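Notes for my talk, Ladunum evening school, July 1, 2026
Working title: Wiping, the most boring job in the kitchen

Start slowly. Wait until the people at the back have found a chair. Say good evening and say that I will speak for 20 minutes, then questions.

First point. In our shared kitchen at Gemstead we have 53 members, and most of the complaints in the book are about surfaces. Not the oven, not the fridge. Somebody arrives to cook and the worktop is sticky. Read two complaints aloud (the one about honey, the one about flour in the drawer).

Ask the room: who wipes before cooking, who wipes after, who does both? Let them put hands up. Do not comment on the result.

Second point. Clear first, then wipe. Many people move the cloth around the things, and so every jar and bowl keeps a ring under it. At Gemstead we now put everything on the trolley before we start. It takes one minute more. I was against it in the beginning and I have changed my mind.

Third point, cloths. We bought ours from Fedetti, a pack of 10, and they have survived many washes. Fold the cloth in four, use one side, turn it. Show this with the cloth from my bag. (Do not forget the bag!) A cloth that smells goes directly to the wash, also if it looks clean.

Pause here, drink water.

Fourth point, plastic things. Bright plastic bowls and lids are cheap and children like them, but grease stays on them longer than on glass. Warm water, a little soap, then rinse, then dry with a towel. On glossy plastic no rough sponge, because the small scratches hold the dirt. Next slide, speak about pale surfaces and pink plastic.

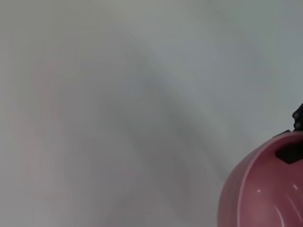
On a pale surface it is difficult to see a thin film of grease when you look straight down. Bend your knees and look along it, against the light from the window. My aunt did this in her café and I thought she was looking for something she had lost. Wait for the laugh – if there is no laugh, continue.

With pink and red plastic be careful with beet and tomato, the stain is hidden by the colour and you feel it only with the finger.

Last part, the rota. Paper copies are on the chair near the door. The June rota had too many names on one evening, the new one is better. Questions, then help to stack the chairs.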